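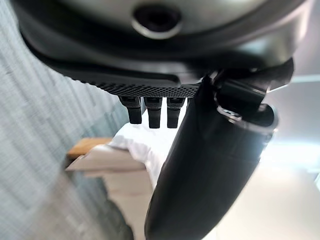 Gripper, from the wrist camera.

Progress report to the Gridport Seed Fund
Period ending May 10, 2019
Prepared by Heloísa Amaral, Teltby

You asked for this one to be shorter than the last, which ran long and had an appendix on hail. I have taken the hint, though the hail appendix is available on request.

Where we are. Teltby set out to sell flood cover to small shops that the big carriers either won't touch or will only touch with a deductible the size of the shop. The policy pays a fixed sum when a sensor on the wall says the water has reached a certain height. It needs no adjuster, and in theory it needs very little of me. As of this report we have 200 policies in force, all of them in Caldeira, all of them on ground floors, which is where the floods tend to be.

The target in the grant agreement was higher. We lost most of February to the wording. Our underwriting partner, Zillia, wanted "water" defined. We offered a definition. Their lawyers came back with 11 questions, one of which was whether slush counted. Valquíria Brandão handled that correspondence with a patience I don't have, and the final wording is four lines long. Slush counts.

Claims. We had one real event in the period, a burst storm drain on the east side of Caldeira. It set off 5 sensors. Four policyholders had money in their accounts the next morning. The fifth had given us the account details for a bakery he sold two years ago, and the new owner of the bakery was very pleasant about giving it back. We now confirm bank details at renewal as well as at signup, and Flynn Dunstan has written a check that flags any account whose name doesn't match the policy.

We also had two triggers that were not floods. In one, a mop bucket was stored against the sensor. In the other we still don't know, but the shop sells aquariums and we have a theory. Neither was paid. Both went to Dirceu Lins for a phone call before anything left the bank, as the procedure says, and I was glad to find that the procedure works when someone follows it.

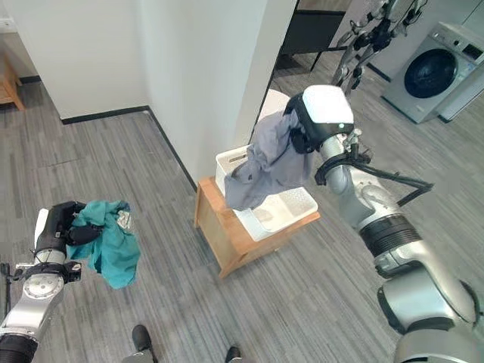
Cloth handling at the white basket.

Money. Spending is within budget except for sensors. We bought 568 at the bulk price, which looked clever at the time and now looks like a closet I can't close. They don't expire, and the price has gone up since, so I'm calling it inventory. Travel is under budget - Caldeira is a short bus ride and the bus is cheap. Legal is over, see slush.

Pricing. Deming Bai rebuilt the rate model using street-level drainage records from the city in place of the zip code averages we started with. Some premiums will go down at renewal and some will go up, and the ones going up belong mainly to the people who answer our surveys. We plan to phase the increases over two renewals. Zillia has agreed to this in a meeting but has yet to agree to it in writing, so please treat it as weather.
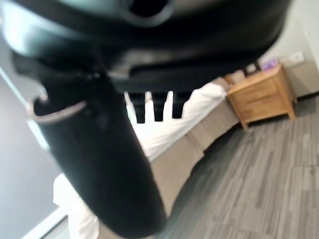 The broker channel is the part of the plan I would do over. We assumed local brokers would be happy to offer a product that takes ten minutes to explain. They were happy to hear it explained. The commission on a small policy buys a decent lunch, and after the lunch very little happened. Nearly all of our sales came from shop owners telling other shop owners, so we are moving what is left of the broker budget into a referral credit.

Next period. Renewals start, and we'll learn if people keep a policy that has never paid them anything. Flynn will move the alerts off text message, after one customer blocked us as spam. Valquíria starts talks with Zillia on adding a sewer backup option, and has asked that nobody mention slush.

What we need from you: a decision on releasing the second installment, and a signature on the revised targets sheet. We sent it with the last report. It was behind the hail.

Comments (3)

mwk_claims: How high does the water have to get? I looked through twice and can't find the number.

Heloísa Amaral: It's in the policy wording, four inches for the basic tier. Should have been in here, sorry.

Tess: I run a shop on the east side and was one of the four. Money came before the plumber did. Would still like to see the hail appendix.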